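How to write an email newsletter subject line and test it before you send

A small newsletter lives or dies on its subject line. I run a weekly list for the shops on the main street in Rodedton, and it has 1071 subscribers. The steps below are the ones I follow for every issue. They take less than half an hour and work with any mail program that can split a list.

Step 1: Write the email first

Finish the body of the email before you touch the subject line. Read it through and pick the one item most readers would open it for. Put that item in a plain sentence, such as "Winter coats are half price until Saturday."

Step 2: Write six versions

Start from your plain sentence and change one thing each time. Move the key word to the front. Swap the verb. Try it as a question. Try it with the store name and without. Keep each one under 50 characters, as many phones chop off the rest.

Leave out all capitals, rows of exclamation marks and "Re:" on something that isn't a reply. Spam filters look for these, and readers who feel tricked will unsubscribe.
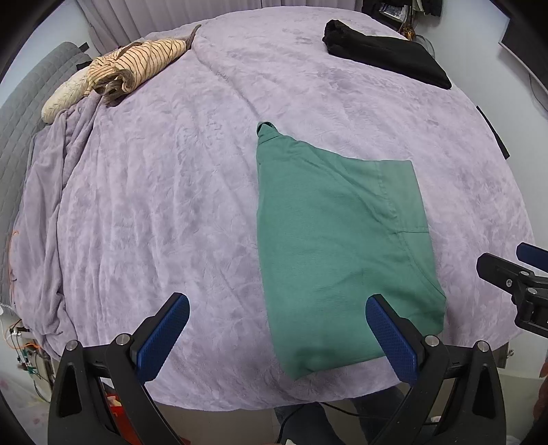 Green garment on a lavender blanket

Step 3: Fill in the preview text

The preview text is the grey line that shows beside or under the subject in most inboxes. If you leave the field blank, the program grabs the first words of the email, and those are often "View this email in your browser." Use the field to add a second detail. Don't repeat the subject.

Step 4: Send a test to yourself

Open the test on a phone and on a computer. Check where the subject is cut off, and make sure the sender name is one your readers will recognize. Ours said "admin" until July and I only noticed when a reader at Ultirmont asked who we were.

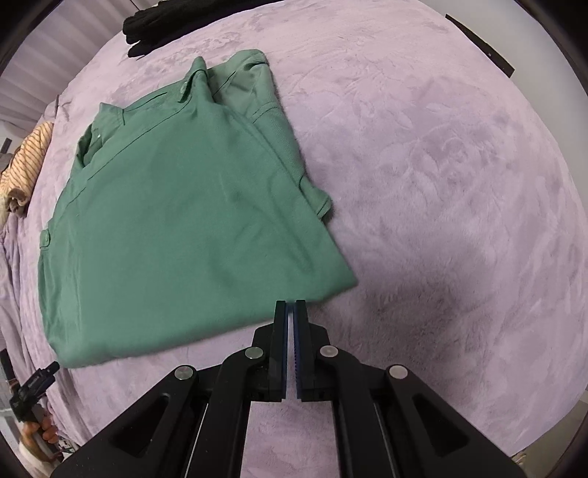
Barrett Fitzsimmons

Step 5: Split the list

Choose your two best lines. Send each one to a small, random part of the list. I use 129 people per line. Don't split by alphabet or by sign-up date, as older subscribers tend to open more mail and will skew the result.

Wait four hours, then compare clicks as well as opens. Some mail apps load images on their own and count as an open when the message hasn't been read.

Step 6: Send the winner and write it down

Send the better line to everyone who hasn't had the email yet. Keep a spreadsheet with the date, both subject lines, opens and clicks. Our best issue so far had 437 opens, with the subject "Undport road closed: where to park."

If the two lines come out nearly even, use the shorter one.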